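Gallery: Grasping Examples, Summer Round
Jul 30, 2023

Hello again from the Storley group, and thank you for being so patient with us while we got this page together. Quite a few of you wrote after the spring update asking to see what the simulated examples look like before they go into training, and Rima Tannous very kindly went through the runs with me one long afternoon and helped me choose.

For anybody new, we're teaching a gripper to pick up ordinary household things and hold on to them at whatever angle they happen to come up. Each object gets 100 tries, and every try is set in a different rendered room, with its own walls and its own lamps and bits of furniture, so that the system learns to look at the object and doesn't get too fond of the wallpaper.
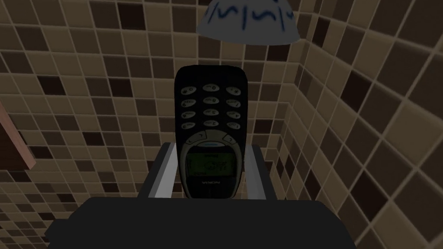

Phones have been a favorite of mine from the start, I'll admit, and Hiba Atallah feels the same way (she still keeps her old one in a kitchen drawer!). A grasp counts for us whichever way up the object is held, so upside-down holds go into the set right alongside the upright ones, and each is labeled with its orientation. We keep the old keypad handsets in the mix with the newer, flatter kind, and I hope we always will.

Wissam Semaan is now checking labels in Dokidlow, 70 examples to a batch, and Fares Azar reads every batch a second time. If you'd like to suggest an object for the August round, do drop Wenche Lie a note. She has room for four more, and she loves getting mail.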